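Sitting down less, sort of

My back has been crook since January, so I've been changing how I sit. The physio at Zostudby told me to get up every 20 minutes. I lasted two days before I started ignoring the timer.

The sofa

I gave up evenings on the grey-green one. It's too deep for me, and after 60 minutes my hips ache. I read on the floor now, with my legs up the wall. 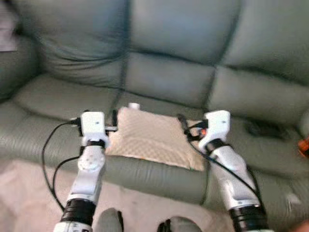 The desk

I bought a Folto stool for over twice what I wanted to pay. It's fine. Mornings are good, but by mid-afternoon I slump on it like anything else.

Cushions

Gel was too hot. Egg-crate foam is cheap and you can move it from chair to chair, even a kid's one.

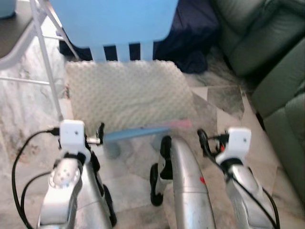

Walking

This has helped most. I do the Sullier loop before tea, rain or not, and skip Wednesday because of work. I'm sleeping better too.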